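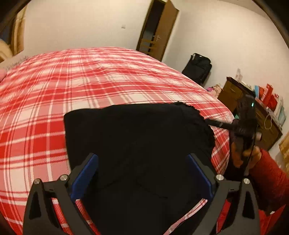
Issue 35, page 12

How Plaid Gets Its Squares

A plaid sheet looks as if somebody drew squares on it with a ruler and colored them in. Some plaid cloth is made almost that way, with a printing machine. But the pattern itself is much older than printing machines, and it comes from weaving.

If you have a plaid sheet, shirt or blanket at home, get it out and keep it next to you while you read. You can also use the red, pink and white sheet at the top of the page. It has bands of bright red and bands of pale cream, and softer pink blocks where you might not expect any pink.

Over and under

Woven cloth is made from two sets of threads. One set is stretched tight on a frame called a loom. These threads are the warp. The other set goes across them, over one and under the next, back and forth. These threads are the weft.

You may have woven paper strips at school. Cloth works the same way, but the strips are threads, and there are a great many of them. A sheet might have 120 threads in a single inch, counting both directions. Some sheets have 300. People who sell sheets call this the thread count. A higher number usually means thinner threads packed closely together.

In plain white cloth, the warp is white and the weft is white, so you can't easily see which is which. Color changes that.

Where the pink comes from

Suppose the weaver sets up the warp with a wide stripe of red threads, then a wide stripe of white threads, then red again. Now suppose the weft goes in the same order: red for a while, then white for a while, then red.

Three things can happen where the threads cross.

Red crosses red. The square is bright red.

White crosses white. The square is white.

Red crosses white. Now there are tiny dots of red and tiny dots of white sitting side by side. They are too small for your eyes to pick out one by one unless you are very close. From a step or two away they blend together, and the square looks pink.

There may be no pink thread in the cloth at all. You can check this on a woven plaid with a magnifying glass. Find a middle-colored square and look hard at it. If the cloth was woven from two colors, you will see both of them.

A television or tablet screen uses the same trick. It is made of tiny colored lights, and your eyes mix them.

Thin lines

Lots of plaids have thin lines as well as wide bands. The sheet at the top has thin white lines and thin dark red ones. To make a thin line, a weaver puts in just a few threads of another color and then goes back to the first color. Where a thin line going one way meets a thin line going the other way, they make a small cross or a small square.

The order of the colors is called the sett. A weaver might write it down like this: red 72, white 4, red 8, white 35. Each number tells how many threads of that color to use before changing. When the weaver gets to the end of the list, the pattern starts over. Some setts are read forward and then backward, so that one side of the pattern is a mirror of the other.

Woven or printed?

A printed plaid starts out as plain cloth. The colors are put on afterward with dye or ink. Here are two ways to tell the difference.

Turn the cloth over. On a woven plaid, the back usually looks as bright as the front. On a printed plaid, the back is often paler.

Look at the edge of a stripe. On a woven plaid, the stripe follows the threads exactly. On a printed plaid, it may wander a little, so that it starts on one thread and ends up on another.

Just looking at a picture usually won't settle it. You need the real cloth in your hands.

Why straight stripes bend

The stripes on a plaid start out straight. Put the cloth on a bed, though, and they can look curved. Cloth can stretch, especially if you pull it from corner to corner. It can also sag, slide and bunch up. Every time the cloth moves, the stripes move with it.

This makes plaid a good wrinkle finder. In the part of the sheet to the left of the black clothing, where it lies flatter, the red blocks are bold and easy to see. Farther back there are small wrinkles and shallow folds. On your own bed, look for a line that wiggles or a square that has turned into a lopsided diamond. Smooth the cloth toward the nearest edge and watch the square come back.

A camera can bend lines too. Some lenses see a very wide view, and straight things come out curved.

Why folds hide in black

Now look at the folded black clothing. Can you find its creases? There are a few, including some thin slanting lines low down in the middle, but they are faint.

We see folds because of light and shadow. The top of a fold catches the light, and the side facing away is darker. On pale cloth, the shadow shows up well. Black cloth soaks up most of the light that lands on it, so the bright parts of a fold are nearly as dark as the shadowy parts.

The outline is a different matter. Black on red and white has a very clear edge. You can follow the smooth, slightly wavy top and then the ragged, ruffled border at the upper right, even though the middle tells you very little.

This is useful to know when you fold laundry. With a dark shirt, feel for the creases with a flat hand. And if you are trying to find black socks, spread them on something light.

Make a paper plaid

You need one sheet of red paper, one sheet of white paper, scissors and tape.

1. Cut both sheets into strips as wide as your thumb.
2. Lay strips side by side on a table: two red, two white, two red, two white. Tape down the top ends. This is your warp.
3. Weave a red strip across, over one and under the next.
4. Weave another red strip, but start under if the last one started over.
5. Weave in two white strips the same way. Then go back to red.
6. Push the strips close together as you go, and tape the loose ends when you run out of room.

Prop it against a wall and walk backward. Up close, the mixed parts look like a checkerboard. Keep going until they start to turn pink. You might need a long hallway. Narrower strips will turn pink sooner — try cutting the next set half as wide.

Words to know

Loom: a frame or machine that holds threads for weaving.
Warp: the threads stretched on the loom.
Weft: the threads that go across the warp.
Sett: the order and number of colored threads in a plaid.
Thread count: how many threads there are in one square inch of cloth, adding both directions.

Text by Margarida Serrano

Comments

Kirsty Rankin: We did the paper plaid with my second graders. Thumb-wide strips never went pink in our classroom, but they did from the far end of the gym.

Vojtěch Trnka: My daughter wants to know if it works with blue and yellow. She thinks it should make green.

Margarida Serrano: It's worth trying. With paper strips it often looks more gray than green, because the colors are blending in your eyes and aren't mixed like paint.

Américo Bettencourt: My grandmother had a floor loom and kept her setts on the backs of envelopes. Same kind of list as yours, but she used letters for the colors.

Contact us | © 2024 Plunico Pages for Young Readers | Back to top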